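About us

Rilby Football Club is a community football club for children, women and men, with a small academy attached to it. We play in green and white, we train all year when the weather permits, and we are open to every person who wants to learn the game, with experience or without.

How we began

The club was started by a group of parents and former players who were not satisfied with the long drive to the next town for each training. In the first season we had one senior team and one mixed team of juniors. The goals were borrowed from the primary school and had to be carried back across the road before Monday's first bell. Our first match was a friendly against Windis Rovers, which we lost by five goals. We still play Windis every year before the season opens, and the result has become more balanced since then.

Today we have more than 200 registered players. The youngest are in the under-sixes and the oldest plays for our over-forties, who would like it to be mentioned here that they finished second in their group.

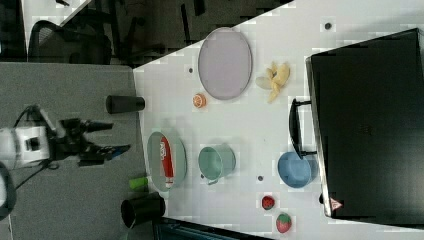

The ground

Our home is Oddsson Park, at the end of the gravel road behind the swimming centre. We have one full-size grass pitch and one smaller pitch, which can be divided in two for the juniors. The main pitch was levelled and sown again three years ago, and the drainage on the eastern side is now much better, although the corner near the car park remains heavy after a long rain. Please do not park in front of the green gate. The mower must come out there, also on match days.

The changing rooms were built in two stages and you will notice this when you are inside. The home side has warm water in all showers. The visitors' side has it as well, but you should let it run for a few minutes first.

How we play

All teams from the under-eights upwards learn the same basic programme. We want the goalkeeper to begin the attack with a short pass when it is possible, and we want the players to look before they receive the ball. This takes some years to learn and it costs us goals at the younger ages. Parents who come from other clubs are sometimes surprised by it. We ask them to have patience, and not to call instructions from the sideline, as the child then hears two voices and follows neither of them.

Until the under-tens we do not fix the positions. Every child plays in defence, in midfield and in attack during the season, and every child who comes to training plays at least half of the match.

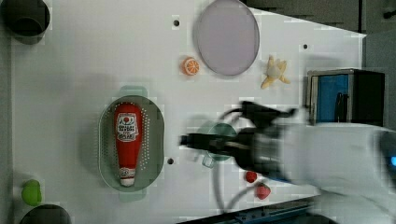 Florian Imhof
Head of Football

I came to Rilby for one season as a player and I am still here, now with the whistle. I grew up in a place where football was organised very strictly, with tests on paper and much running without the ball. Some of this I have kept. Most of it I have left behind, and my knees are grateful.

My work is to plan the programme for all age groups, to help the coaches and to take the senior men on Wednesday evening. I try to see each junior team play at least once a month. When I stand behind your child's goal with a notebook, please do not be worried. I write mainly about the coach.

The person I work with most closely is Lenuța Manole, who leads our women's and girls' section. When she took over, the girls trained together with the boys' teams and there was no senior side for them to go to. Now we have girls' teams at three ages and a women's team which plays in the regional league. Last season four players of the women's team had started with us as juniors. Lenuța is also the right person to ask about goalkeeping, for all teams, as she played in goal herself for many years.

The Ivon Cup

Each November we organise the Ivon Cup, a one-day tournament for under-twelves. It has the name of the family who gave us the first set of nets. There are 40 matches on the day, all short, and the last one begins at 4 p.m. Teams from outside our district are welcome, and we can help with a place to sleep if you write to us early enough.

Joining the club

New players can come to three trainings before they decide. Bring boots, shin guards and a bottle with the name on it. We have a box of used boots in the clubhouse in most of the small sizes, and you may take a pair without payment and bring them back when they do not fit anymore.

The fee is paid once for the season and can be divided into parts. If the fee is a difficulty for your family, speak with Lenuța or with me. This stays between us.

The office in the clubhouse is open on training evenings from 5 p.m. Letters can be sent to Rilby Football Club, PO Box 1604.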